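Lurinik has been selling its hand-held gripper kit since last June, and after 13 days with a loaner I can see why the folks at Yagi ordered a second set before the first was out of its box. You squeeze, the fingers close, and whatever you do with a shirt becomes a lesson for the robot you hope will do it later. The kit comes as a pair, left and right, and my hands took to them faster than I'd feared - though my wrists did complain after the first 44 shirts!

Laundry is the test I'd give any of these kits, and I gave it to the Rutero pair last year too, which fumbled thin cotton badly. Lurinik's slotted fingers are kinder to a soft fold, and a royal-blue garment beside a yellow tee is a nice, honest bit of work for them. The Hinlow software is still slow to load, mind you, and I'd want a longer strap.
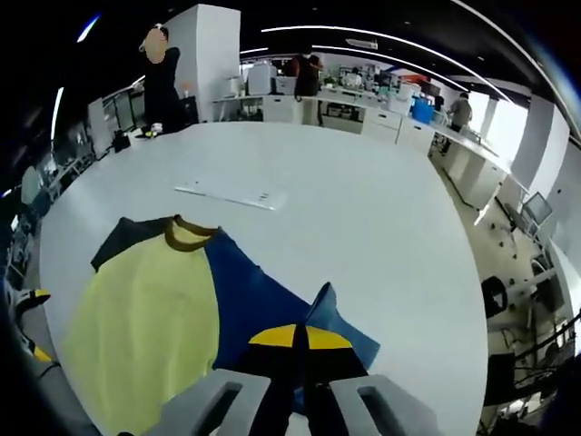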